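Gromodden Makers' Group
Minutes, Friday, December 27, 2024

Present: Ravindran Poojary (chair), Nivaldo Vieira, Jeferson Barbosa. Apologies from Tarcísio Falcão.

1. Drilling printed parts. Nivaldo talked us through drilling the orange ribbed piece and had everyone leaning in! Slow speed, light pressure, and clear the bit often. Jeferson would like a full session on it in February, and we all said yes at once.
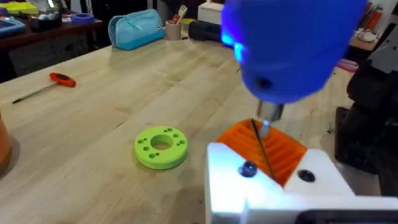

2. Workbench. Members love the new planks and want to keep them nice. Agreed to oil the top twice a year. Nivaldo to buy the oil.

3. Money. Balance stands at 740 pounds, a lovely way to end the year.

Next meeting: date to be sent round by Ravindran.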